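The Long Way to Teach a Gripper

At a rented workshop in Cullasden, people spend their shifts picking things up and putting them down again so that a machine can learn to do the same
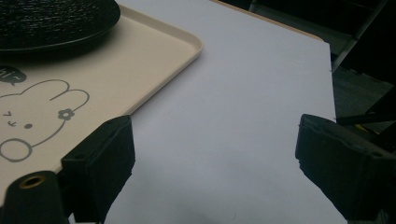

The morning shift starts at eight, and by a quarter past, Yamila Durán has thrown out her first recording. She reached for the object, changed her mind about the angle halfway there, and came at it from the other side. The object ended up in the right place. She deleted it anyway.

"A person watching would say that was fine," she says. "But I hesitated, and I don't want the model learning how to hesitate."

Durán runs collection for Joltance, a project set up by the automation company Plusbridge in April to build a library of short household tasks. Each one is done by a person holding a gripper by its handle. The tool has two black fingers and a camera that looks out past them, so the recording shows what a robot would see if the same fingers were fixed to the end of its arm. No robot has to be in the building.

That is the appeal of the method. The older way is to steer a robot arm by remote control, which is slow and ties up an expensive machine. With a hand-held tool, a new worker can make usable recordings by the end of the first day. The good ones make 61 in a shift. Durán would like that number to be lower.

"When people go fast, they get sloppy at the end," she says. "They drop the thing from an inch up and pull away. I want the fingers to open, wait, and back off."

The tasks are dull by design. Move an object from a tray to the table. Put it back. Move the tray and do it again. Swap the tray for one of a different color, or one with a cartoon printed on it, and start over. A model that has only seen plain surfaces can be thrown off by a drawing of a rabbit, so the shelves are stocked with patterned things as well as plain ones. Most of it came from discount stores.

Light gets the same treatment. The workshop has blinds on one side and lamps on stands, and the list for each shift says which to use. Some sessions are run with deep shadow on one side of the table. White sheets go down on some tables and not on others, and pale things on pale sheets are a regular entry on the list. So are dark things, which can be hard to tell apart from the fingers themselves when they get close.

The project now has 1742 recordings that have passed review. Another 184 are waiting in a folder Durán calls the maybe pile. They are recordings in which the task was finished but something about the way it was done bothers her. In one, the worker nudged the object against the rim of a tray to turn it before closing the fingers. She has watched it several times.

"That might be the smartest thing in the whole set," she says. "Or it might teach the robot to shove everything into a wall. I can't tell yet."

Joe Galanis would be a fair guess for the name behind Galanis, the software used for review, but it is named after the street where Plusbridge had its first office. It plays each recording next to a plot of how far apart the fingers are. A clean grasp shows as a smooth drop, a flat stretch and a smooth rise. A fumble looks like a saw blade. Reviewers learn to spot trouble in the plot before they look at the video.

Two people review every recording, and neither can be the person who made it. When they disagree, it goes to Durán. She says most of the arguments are about where a recording should begin. One camp wants the fingers already wide open and pointed at the table. The other wants a second or two of approach, including the part where the hand is still finding its way and the object may be off to one side of the view.

She has moved toward the second camp over the summer. In early tests, the model did well once the target was centered between the fingers and badly when it had to go looking. It would close on empty space. The shift list now asks for starts from both sides and from farther back, with the object near a corner of the view.

The work is harder on the wrist than it looks. Shifts are broken up every 40 minutes, and people trade between recording and review. Some practice with the other hand, partly for relief and partly for the variety it gives the data.

Durán still does a turn with the gripper most mornings. After lunch she goes back to the maybe pile, opens the recording with the nudge, and leaves it where it is for another day.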